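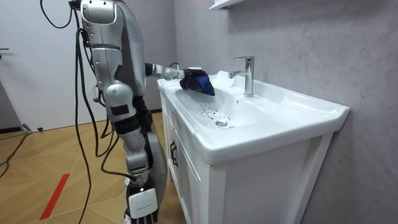 # An open day should show the boring jobs

I went to the open day at Tenance in July expecting to see boxes being moved. Most robot demonstrations I have been to involve boxes. The firm has a unit on the Levham road, and it had let in visitors in groups of 11, with a gap between groups. Mine was the second of the morning.

The main demonstration was a bathroom sink. The robot, which the staff call Cropper, stood next to a white vanity unit with a dark blue cloth in one hand and the other arm hanging at its side. There were dark specks and drips in the basin. The job was to wipe them up.

I think this was the right thing to show, and I think more firms should do it.

A box is easy. It has flat sides and it is usually where you left it. A basin slopes in every direction, there is a tap in the way, and the cloth changes shape each time it is pressed. Anyone who has cleaned a sink knows how the cloth bunches up behind the tap. A visitor doesn't need an engineer to judge whether the work is any good, and that makes the demonstration a fair one.

Our group watched for nine minutes. The robot was slow. I could have done the basin twice over before it had finished the back slope. A man near me said so out loud, and Raghavendra Gounder, who was running the session, agreed with him. He said they had logged 2,788 wiping attempts since the sink was put in, and that plenty of them had been poor. He did not offer a date for when it would be on sale. I thought better of the firm for that.

My complaint is with the talk that came afterwards, in the upstairs room. We were told the machine would "give people their time back". Perhaps it will, for someone. But the people who clean most of the sinks in Levham and Plellow are paid to do it, and they were not mentioned once in the talk or on the handout.

Stanisława Tokarz, who cleaned offices in Plellow for seven years and came with me, put her hand up and asked who would rinse the cloth. It was a practical question. The answer was that a person would, for now. She then asked what that person would be paid, and was told it was outside the scope of the session.

It should be inside the scope. If a firm is willing to let the public watch its robot struggle with a dirty basin, it can also talk plainly about whose work that is at present. Tenance has another open day planned, and I have written to ask that a working cleaner be given ten minutes at the front of the room. I have not had a reply yet.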